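Crackle veining

Crackle veining is a surface pattern of thin, dark, branching lines on a paler ground, found in natural stone and copied in tile, cast slabs and printed sheet. In natural stone the lines are fractures, either open or filled with a later mineral. In manufactured surfaces they are a matter of color only and have no effect on strength.

Formation

Fractures in limestone and marble form when the rock is loaded beyond its strength by burial, folding or cooling. Water moving through the openings deposits calcite, iron oxides or clay. Iron and clay fillings give the dark lines most often seen on gray stone. A filled fracture is called a vein; an unfilled one is called a fissure. The trade uses both words loosely. 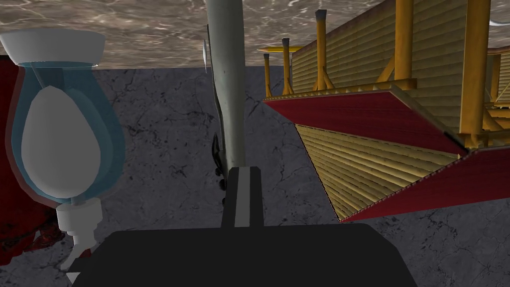 What is the difference between a vein and a fissure in stone?
A vein is a fracture that has been filled by a later mineral, while a fissure remains open along at least part of its length.

Grading

The Zolach scale, introduced by the stone surveyor Ieva Pētersons, sorts slabs into 3 classes by the spacing and continuity of the lines. Class 1 slabs may be cut to a thickness of 12 mm. Class 2 slabs are cut at 20 mm, and Class 3 slabs are backed with mesh and resin before sawing. The original survey covered 513 slabs from the Arka and Ndlovu quarries.

Maintenance

Open fissures hold dirt and cleaning residue. They are filled with tinted resin, cured, and ground level with the face. Acid cleaners etch calcite and widen the lines.

See also: Breccia; Stylolite; Terrazzo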